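寝具類の低温着火試験、国内の運用基準を改定へ 宿泊施設向けマットレスが主な対象

寝具・室内装備の試験業務を手がけるトラーラム(Trarham)は2023年12月17日、宿泊施設向けマットレスおよび枕の着火性試験について、運用基準の改定案を公表した。改定案は試験体の前処理、着火源の配置、判定時間の三点を見直すもので、適用開始は来年5月を予定する。現行の運用基準で発行された試験報告書は、適用開始後も有効期間の満了まで使用できる。

改定の対象となるのは、ホテル、簡易宿所、研修施設などに納入されるマットレス、マットレスパッド、枕、およびこれらを組み合わせた一式である。家庭用として販売される製品は今回の改定には含まれない。医療施設向けの製品は、洗濯条件と防水層の扱いが異なるため、別の基準で引き続き管理される。

同社が改定に着手した背景には、試験所間の判定のばらつきがある。過去の受託試験1,487件を再集計したところ、同一仕様の製品でありながら試験所によって合否が分かれた例が214件に上った。不一致の大半は、表面の炎が消えた後も内部で燻焼が続く試験体で生じていた。炎を伴わない燃焼は目視での確認が難しく、判定時間の取り方によって結果が変わりやすい。

ばらつきの分析を担当したレーナ・レイノネン(Leena Leinonen)氏は、「詰物の種類よりも、側地と詰物の間に残る空気層の影響が大きかった。前処理で荷重をかけた試験体とかけない試験体とでは、燻焼の進み方が明らかに異なる」と説明する。現行の基準では荷重処理の有無が試験所の裁量に委ねられており、報告書への記載も任意であった。

改定案では、試験体を標準状態で調湿した後、規定の荷重を加えて側地と詰物を密着させる工程を必須とする。荷重を取り除いてから着火までの待機時間にも上限を設ける。待機が長引くと詰物の厚みが回復し、荷重処理の効果が失われるためである。調湿室から試験室までの搬送時間は待機時間に算入する。

着火源の配置については、平坦部、縫い目、キルティングの谷部に加え、枕とマットレスの接触線を新たに測定位置とした。接触線は熱がこもりやすく、単体では合格した製品同士でも、組み合わせると燻焼が継続する例が確認されている。枕は実使用時の位置に置き、端部をマットレスの側面にそろえる。ずれが生じた場合は着火前に修正し、着火後の修正は認めない。 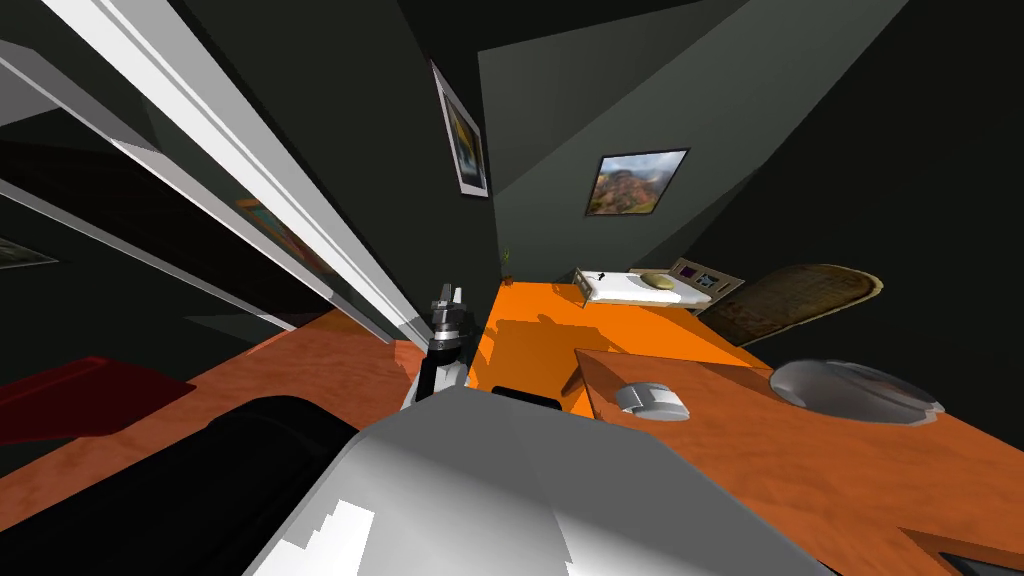
判定時間と報告書の様式

現行の基準では、着火源の消火または燃え尽きから一定時間が経過した時点で発煙と発熱の有無を確認し、合否を決めている。改定案はこれを二段階とする。第一段階では表面の炎と発煙を目視で確認し、第二段階では試験体を切開して内部の炭化範囲を測定する。切開は着火位置を中心に十字に行い、炭化長の最大値を報告値とする。平均値の併記は任意である。

測温は、試験体内部に挿入した熱電対による連続記録を標準とする。赤外線式の測定器は表面温度の参考値としてのみ使用でき、判定には用いない。熱電対の挿入深さは詰物の厚さに応じて定められ、多層構造の製品では層の境界ごとに1本を配置する。記録間隔と校正の期限は報告書に明記する。

報告書には新たに、側地の組成と目付、詰物の密度、縫製糸の材質、防炎加工の有無と加工方法、前処理の荷重値を記載する欄を設ける。洗濯後の性能を表示する製品では、洗濯回数と洗剤の種類も必須の記載項目となる。これまで写真の添付は着火前と試験終了時の2枚でよいとされていたが、切開面の写真が加わる。

試験体数は、1仕様につき7体を基本とする。うち1体でも第二段階で不合格となった場合は仕様全体を不合格とし、再試験には構成材料の変更を条件とする。偶発的な測定不良と認められる場合に限り、同一ロットからの追加試験体による再測定ができる。測定不良の認定には、熱電対の記録と試験室の気流記録の提出が必要となる。

メーカー側の対応

業務用マットレスを製造するドラネロ(Dranero)は、改定案に沿った予備試験をすでに開始した。同社の技術部門に所属するマカレナ・ソトマヨール(Macarena Sotomayor)氏によると、連続気泡の軟質フォームを用いた製品では判定への影響は小さい。一方、綿を主体とする詰物をキルティングで固定した製品では、谷部での炭化長が現行の方法より長く出る傾向がある。同社は側地と詰物の間に遮炎層を追加した仕様を検討しているが、通気性の低下と重量の増加が課題になるという。

枕を供給するヴァイニオ(Vainio)は、組み合わせ試験の責任範囲を明確にするよう求めている。枕とマットレスは別々に調達されることが多く、納入後に組み合わせが変わる場合もある。同社は意見書で、代表的な組み合わせをあらかじめ定めて試験し、同等以上の材料構成を持つ製品には結果の準用を認める方式を提案した。トラーラムは準用の範囲について、側地の組成と目付が一致する場合に限定する方向で調整している。

費用面の負担も論点となる。測定位置の追加と切開工程により、1仕様当たりの試験所要日数は延びる見通しである。ナーコム(Narcombe)試験所のタピオ・ルオツァライネン(Tapio Ruotsalainen)氏は、調湿室の容量が制約になると指摘する。「荷重処理を行う間、試験体を積み重ねることができない。棚の間隔を広げる必要があり、同時に処理できる数が減る」。同試験所では受託枠を200件近く見直し、繁忙期の受付を前倒しする。

宿泊施設側に直接の届出義務は生じない。ただし、適用開始後に更新する寝具については、新しい様式の報告書を備えた製品を選定するよう推奨される。既設の寝具を適用開始日に合わせて交換する必要はない。寝具の一部だけを更新する場合は、既設品の側地組成を確認したうえで、組み合わせ試験の結果が準用できるかを納入業者に照会することとしている。

経過措置として、適用開始前に受け付けた試験は現行の方法で完了できる。新旧いずれの方法によったかは報告書の表紙に記載し、両者の数値を同一の表で比較することは認めない。改定案の全文と意見提出用の書式は、トラーラムの技術資料窓口で配布している。

お問い合わせ | 著作権について | 無断転載を禁じます | ページの先頭へ戻る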